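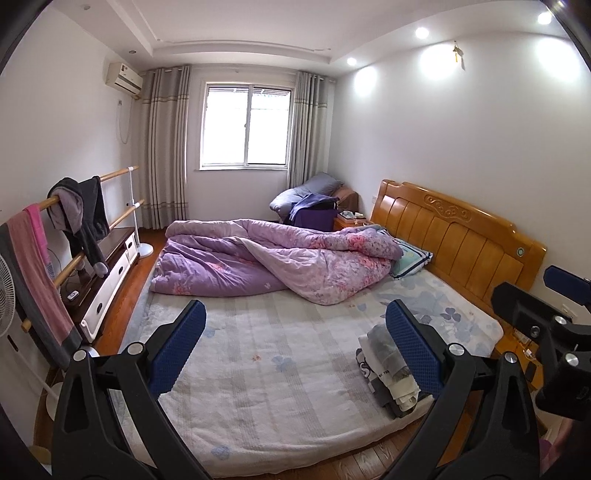

How do you stop a home-built gripper from dropping soft stuff like folded clothes and blankets?

Put a soft, bumpy pad on each fingertip and then slow the close down at the end. Most of my dropped shirts came from bare plastic tips, and the rest came from squeezing too fast.

Home | Builds | Parts | Notes | About

Gripper pads for cloth, step by step
10 Sep 2020

I've been messing with two-finger grippers since June, and fabric is by far the most annoying thing I've tried to pick up. A block stays where you left it. A T-shirt bunches, slides and hangs on by one layer while the others fall out (I have said some words about this). My build is called Bova, it's all black plastic arms and screws, and the pads are the part I've redone the most.

What you need: a pad mold with a grid of small square bumps, two-part silicone in a soft grade, mixing cups, fine sandpaper and silicone glue.

1. Print the mold and sand the inside. Layer lines show up in the silicone and they collect lint like crazy.

2. Mix small. I tried one big batch and it started setting before I got to the second mold.

3. Pour slowly into one corner and let it creep across. Tap the mold on the bench until the bubbles quit coming up.

4. Leave it overnight. I pulled a set early and tore 3 bumps off the corner. Lesson learned!

5. Scuff the fingertips, wipe them clean, then glue and clamp. Line the pads up with the fingers closed – if one sits higher, the cloth twists as you lift.

6. Set the closing speed. I run at 60 percent until the pads are nearly touching the fabric, then drop to 40 for the squeeze.

For testing, start with a folded stack and try to take only the top piece. Come in from the folded side, with the tips 5 mm below the top of the fold. Once that works, move on to a quilt. Pinch up a ridge first and grab that, because a flat quilt gives the fingers nothing to close on.

Wash the pads with dish soap when they start slipping. Mine get dusty fast, and I've blamed the motor for it more than once.

Still on my list is a pad with smaller bumps for socks. If you've tried that, send me your mold file.

Print this page | E-mail this page

Recent builds
Kruger: a desk arm from scrap parts
Telia wrist joint, second try
Gorimberg cable clips
Fixing a stripped finger screw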